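Request 591: Second bench cell, equipment list and budget hold
Queue: Lab equipment / purchasing
Site: Trosside
Opened by: Nima Kermani
Assigned to: King-fai Fang
Priority: Normal
Status: Waiting on quote

Nima Kermani wrote:

We need a parts list for a second two-arm bench at Dustow that matches the Trosside bench closely enough to run the same table-setting tasks. The draft list from Baltham covers the arms, the grippers and a table. It leaves out the mat, the props, the cable hardware and the start button. Kathleen asked for one number before she releases anything, so the missing lines have to be priced before the end of November.

Two problems with the draft:

1. The table in the quote has no side surface. At Trosside we use the white surface next to the mat for parts that aren't in play. If the Dustow table is only as wide as the mat, the operators will put spare items on the floor or on the controller cabinet.

2. The props line reads "assorted kitchen items, as required". Purchasing will reject that. It needs item names and quantities.

King-fai Fang wrote:

Agreed on both. I checked the Trosside bench against the draft this morning. The arms are the Franka Emika units and the model on the draft matches the asset register, so that line can stay. Mounting hardware is a separate line at Trosside and is missing here. The same goes for the cable loops beside the table. McKinnon supplied those as a kit last time and I have asked them whether the kit is still sold.
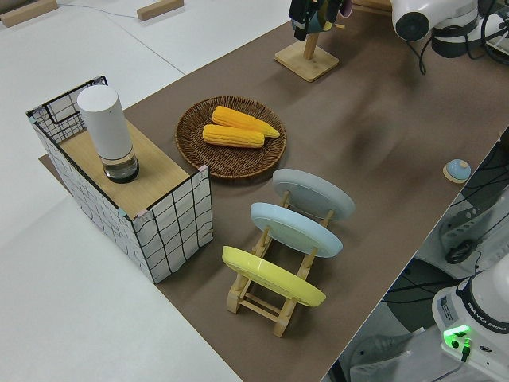 The dish rack needs a decision before we order. The Trosside rack is wood with slotted rails and takes the plates upright. The catalog has a wire version at a lower price, but slot spacing is different and the grasp positions were tuned on the wooden one. I would pay the difference. Retuning takes an operator most of a week, and that cost doesn't show up on the purchase order.

Same argument for the mat. It has to be brown and matte. The first sample Baltham sent was glossy and the overhead camera lost the plate edges. Please put "matte, sample required" in the line description.

Tsung-han Ng wrote:

Adding notes from the operator side.

The plates are the item most likely to need replacing. Order spares in the same three colors (gray, light blue, yellow). Mixed sets cause relabeling work later. If the supplier can't match the colors, hold the line and tell me.

Mug stand: wooden, with pegs. Check the peg length on whatever is offered. Short pegs drop the mug when the gripper lets go at an angle.

Corn and the wicker tray: any craft supplier. Don't send this through Baltham, they add a handling charge per line.

Gripper fingers: the draft has none as spares. The plate task wears the pads, mainly when the rim is taken at the rack. I want 2 spare sets in the first order.
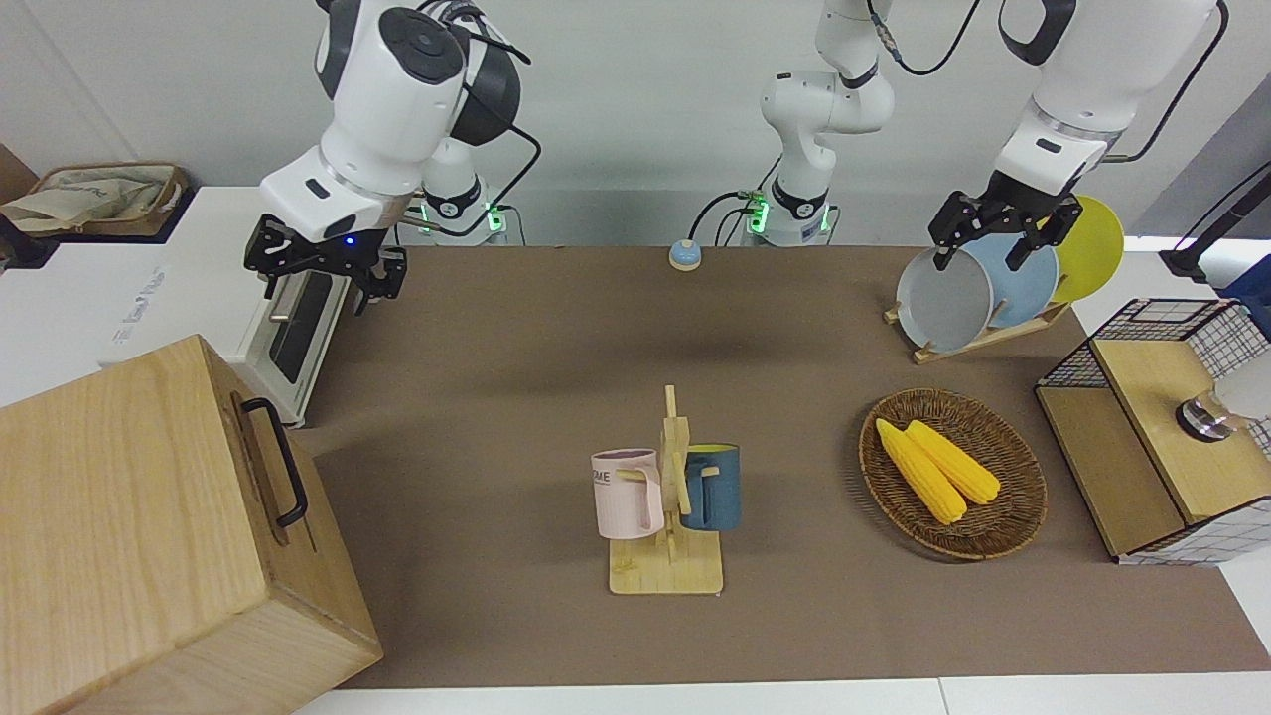
Attachment 2: Trosside bench, gray plate gripped at the rim in the rack.

Siu-ming Siu wrote:

Finance side. The hold on this request is because the total went over the limit for a single approval. The arms are already covered by the capital line. Everything else has to fit in the consumables and fixtures line, which has about $2000 left this year.

Please split the request as follows:

Part A: arms, grippers, mounting hardware, controllers. Capital line. Needs Kathleen's signature.

Part B: table, mat, cable kit, rack, plates, mug stand, other props, spare finger sets, start button. Fixtures line. I can approve this myself if it stays under the balance.

If the table pushes Part B over, move the table to Part A and note it as part of the installation. Don't move the spare fingers. They are wear parts and audit will send it back.

Kathleen Buckley wrote:

Split is fine. Three questions before I sign Part A.

Does the Dustow floor need any work? The draft says nothing about anchoring.

Is freight in the quote or on top?

What is the lead time on the arms compared with the table? I don't want arms sitting in crates over the winter with nothing to bolt them to.

King-fai Fang wrote:

Floor: no work needed. The arms mount to the table structure and the slab was checked when the old press came out.

Freight: on top. Baltham will send a revised quote with freight as its own line.

Lead time: table is the long item. I have asked for it to be released first. The arms can be called off once the table has a ship date.

McKinnon answered on the cable kit. Still sold, new part number, same contents. Added to Part B.

Open items:
Revised quote with freight (Baltham)
Matte mat sample (Baltham)
Peg length on mug stand (Tsung-han)
Side surface added to table drawing (Nima)
Part A signature, after revised quote (Kathleen)

Status changed from Waiting on quote to Waiting on vendor.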